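Suturing Demonstration Project, Working Group
Minutes of the meeting held 15/04/2020

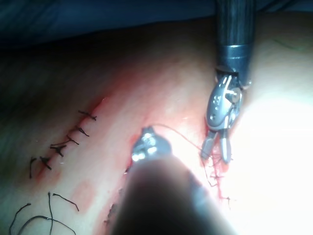 Fig. 1: Interrupted suture task, view from the wrist camera. Thread held between the near instrument and the right grasper, closed stitches at left.

Chair: Haoran Kang
Minutes: Piyumi Gazi
Also present: teleoperation group, annotation group, one observer from Verumeo
Apologies: Ballitz

1. Previous minutes
Accepted with one correction. Item 4 should read "foot clutch", not "foot pedal".

2. Recording progress
Piyumi reported that the set now holds 1,148 recorded demonstrations, all driven from the console by trained operators. A further 19 were recorded but set aside, as the arm positions and the video had drifted out of step. They will be kept on the server but left out of training until the clock problem is sorted (see item 4).

Operators are finding the thread handover the slowest part of the task. Several said they tend to stop with both instruments over the open part of the wound while they work out which one should pull. These pauses are going into the data and the policy is likely to copy them. Haoran asked whether pauses should be trimmed. The annotation group would prefer to label them and leave the raw files alone. Agreed.

3. Wrist camera view
Discussion of Fig. 1. The near instrument is well out of focus over most of its length and takes up a lot of the lower centre of the view. The tip is still readable. The grasper jaws are clear. Glare at the right side washes out the skin surface beyond the grasper, and any stitch placed there would be hard to label.

Options raised:
- Lower the light level and accept more noise in the dark area at upper left.
- Move the light source.
- Leave the lighting and mask the bright area in training.

The teleoperation group will try the second option first. Masking was not favoured, as the open end of the incision runs towards that side.

The annotation group also asked for a ruling on loose thread. Long untrimmed tails at lower left have been labelled as "working thread" by one annotator and "waste" by another. Decision: anything not held by an instrument is to be labelled "tail", whether trimmed or not. The thread running between the two instruments is "working thread". Short ends tangled below the jaws get "tail" as well. The guide will be updated and the earlier batches checked against it.

Blood along the wound edge was mentioned as a possible source of error for the edge detector. No decision. Grurnusness to run the detector on a sample and bring the results.

4. Console and clock
The console drops its time signal when the clutch is held down for longer than 5 seconds. Jayawardena has supplied a patch, which has been loaded on one console only. No drift seen on that console so far. The second console stays on the old version until the patch has been through a full day of recording.

There was a question about motion scaling. Some operators have been changing it partway through a run. Haoran asked that it be set before recording starts and left alone. If it has to be changed, stop the run and begin a new one. The scaling value is to be written in the log each time.

5. Hand-guided demonstrations
The observer from Verumeo asked whether stitches could be taught by moving the arm by hand. Haoran said this had been tried for the approach to the wound and gave usable paths, but the operator's hand gets between the camera and the instrument and there is no good way to work the jaws at the same time. Remote control stays the method for needle and thread work. Hand guiding may be used for setting start positions. Piyumi to write up the procedure, half a page at most.

6. Other business
Log sheets are being filled in at the end of the session from memory. Please fill them in after each run.
Headrest on the second console is loose. Reported.
Storage quota has been raised and no files need to be moved for now.

Actions
Teleoperation group: move light source, record 4 trial runs, circulate stills.
Annotation group: update thread labels in the guide, recheck earlier batches.
Grurnusness: edge detector results.
Jayawardena: notes on the clock patch.
Piyumi Gazi: hand-guiding procedure.
Haoran Kang: email operators about motion scaling and log sheets.

Next meeting: June, room to be advised.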